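Gooseberries, the second year

30 July 2019

I picked the last of the gooseberries this morning. Two bushes gave me 2795 grams in all, up from 1372 last summer. I weighed every bowl and wrote the numbers on the back of the seed list, and I added them up at my desk before lunch.
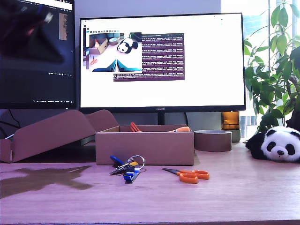
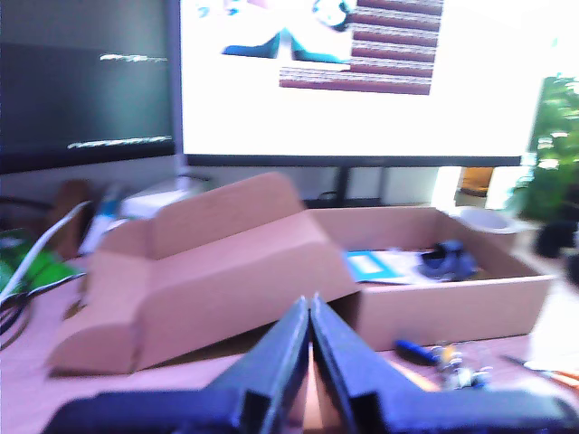 The desk, with an open cardboard box on it in the second one.

Both bushes came from the Morkberg nursery, bare root, and went in along the north fence. People told me that spot was too shady. It gets sun until late morning and then nothing, and the fruit seems fine with that. The leaves scorched less than they did on the bush my neighbors have by their driveway.

I pruned in April, a little late. I took out the crossing stems and left 6 main ones on each bush. The year before I had left everything alone and got a lot of small berries I could barely reach through the thorns. Picking was easier this time, though I still wore the long gloves.

As for eating them, the green ones are too sour for me raw. If you leave them another two weeks they turn a dull red and soften, and then they taste a bit like a grape with a tough skin. The birds know this too – I lost most of one low branch on the side facing the shed.

I cooked 726 grams into jam with a little less sugar than fruit. It set quickly. Gooseberries have plenty of pectin, so I skipped the lemon. The color went from green to a kind of rusty pink in the pot. The rest is in the freezer, topped and tailed, which took most of an evening.

At the Tevmont market they were selling small boxes of them next to the red currants, and they looked older than mine. I bought the currants.

Next I want to try rooting a few cuttings from the bigger bush in the fall.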